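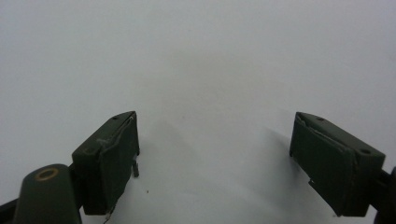

白い天板の上で全開にしたところ。指の内側のテープは上端がめくれてきている。

Brarkdenのハンドグリッパー、使い込んでみたので書きます。先に言ってしまうと、かなり気に入っています！

手で握って使うタイプのグリッパーで、カメラが本体側に付いていて、指先の動きをそのまま記録できるというもの。うちでは机の上の小物をつかむ、置く、渡す、という動作をひたすら録って、あとでアームに覚えさせる用途で使っています。前に使っていたのがDrerkanoの二本指タイプで、その前は自作(3Dプリントの指に輪ゴム、いま思うとよくあれで続けたな……)。なので比較対象はほぼDrerkanoです。

まず握り心地。これがいい。Drerkanoはトリガーのバネが強くて、午後になると人差し指の付け根がじんじんしてきたのですが、Brarkdenは最初の引きが軽くて、閉じきる手前でほんの少し重くなる。この「手前で重くなる」のがありがたくて、薄い紙コップをつぶさずに持てるようになりました。Drerkanoだと紙コップは三回に一回はぺこっといきます。腕のせいもありますが。

指は暗いオリーブグリーンのブロックで、見た目は地味です。でもこの色、白い天板で録るときに本当に見やすい！　指の輪郭がすっと抜けるので、後で動画を見返すときに開き具合が一目でわかります。自作時代は白い指を使っていて、背景に溶けてどこが先端なのかさっぱりでした。艶がないのも助かっていて、照明の位置にあまり神経質にならなくて済みます。ただ影は出ます。両側の指から内側に向かってぼんやりした影が落ちるので、気になる人はライトを散らしたほうがいいかも。私はもう慣れました。

開き幅も十分です。マグカップの胴を横からいけるのは大きい。Drerkanoは持ち手をつまむしかなくて、同じような持ち方のデータばかり溜まっていくのが悩みでした。

さて、気になるところ。写真でもうおわかりだと思いますが、指の内側のテープです。両方とも上の縁がめくれて、ささくれたようになっています。右の指なんて下のほうの角でぺらっと浮いていて、ここに軽いもの(付箋とか糸くずとか)が引っかかることがあります。つかむ力そのものは落ちた感じがしないのですが、離すときにワンテンポ遅れてついてくる。データとしてはちょっと困るやつです。縁の擦れも目立ってきました。

手元の記録では、ここまでの動作回数は1,546回。300回を過ぎたあたりでは何ともなかったので、消耗品としてはまあ頑張っているほうではないでしょうか。貼り替えは自分でやるつもりで、いま候補のテープを二種類並べて悩んでいます。薄手のゴム系と、少し厚めの布っぽいやつ。厚いほうは閉じたときに隙間の値がずれそうで、そうなると校正もやり直し。うーん。

カメラとの相性は、付属のものよりPokexの広角に替えてからのほうが断然好きです。指先が画面の下のほうに左右そろって入って、真ん中から上がまるまる空く。つかむ前に対象物がちゃんと映っている時間が長くなるので、後工程の人に喜ばれました。固定はネジ2本で、交換は5分もあれば終わります。ただ、締めすぎると少し傾くので、仮締めして画面を確認してから本締めするのがおすすめです。

コントローラーはDuránの小型のをつないでいます。Brarkdenの純正もありますが、Duránは録画の開始と停止が物理ボタンなのがよくて！　片手がふさがっている作業なので、画面をタップしなくていいだけで全然違います。難点はケーブルの取り回しで、手首をひねる動作のときに袖に当たります。私は腕にマジックテープで一か所留めています。

この組み合わせは、同じ作業をしているVicente Orellanaさんに教わりました。彼はテープを最初から全部はがして、指にシリコンを直に塗っているそうです。それも試してみたいのですが、戻せなくなるのが怖くてまだ手を出せていません。

まとめると、握りの軽さと色の見やすさで選ぶならBrarkden、指先の手入れをあまりしたくないならDrerkanoもまだありだと思います(あちらのパッドは本当に丈夫でした)。私はBrarkdenを続けます。12月にもう一台足す予定で、そちらは最初からテープを替えて使い、めくれ方を比べてみるつもりです。貼り替えのおすすめ素材があったらぜひ教えてください。

お問い合わせ | プライバシーポリシー | © 机上グリッパー日誌 | ページの先頭へ戻る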